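Vomstead Fold-Flat Work Table: two months in
Reviewed by Ching-wen Mok

I didn't want to like this table and I'm still not sure I do. The Vomstead is sold as the last table you'll ever need, good for crafts, homework, laundry, dinner for four and whatever else the box has room to mention. My experience with furniture that claims to do everything is that it wobbles.

Assembly first. The instructions say 45 minutes for one person. It took me three hours, and for the last of them I had my neighbor holding up one end. The leg brackets come in left and right versions that look the same until you try to fold them. There are no stickers. I put two on backwards and had to start that side over. The spare parts bag had a wrench in it so soft that I switched to my own after the second bolt.

Once it's up, it's better than I figured. I leaned on every corner and got a small sway lengthwise and hardly any side to side. My old Morkorwood was worse, and that one cost more and didn't fold.

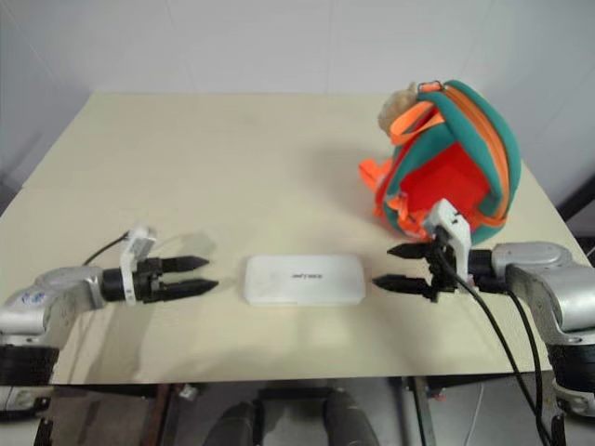 Dreltport Makers Club | Reviews and Loans

The pale color is a matter of taste. Against a white wall it more or less disappears, and the catalog calls this "airy." Fine. It also shows every coffee ring. I left a wet mug on mine overnight and the mark took some scrubbing, on a finish the leaflet calls "stain shy." A pencil line came off with a damp cloth. Ballpoint didn't.

Then there's the folding, the whole reason to pay extra. You're supposed to press both latches and let the legs drop in. You need longer arms than mine to reach both at once. I do one, wedge it with my foot, and walk around for the other. Folded, it goes behind a door all right, but it's heavy, and the carry handle is on the edge that ends up at the bottom.

The Liu table is the one people will tell you to get instead. I borrowed one in June. It's lighter and the latches are easier, but it bounced when I ran a sewing machine on it, so I gave it back.

Would I buy the Vomstead again? On sale, maybe. At full price I'd want a better wrench and a handle where a hand could get at it. The warranty is two years and doesn't cover the latches, so check them before you throw out the box.

Rating: 3 out of 5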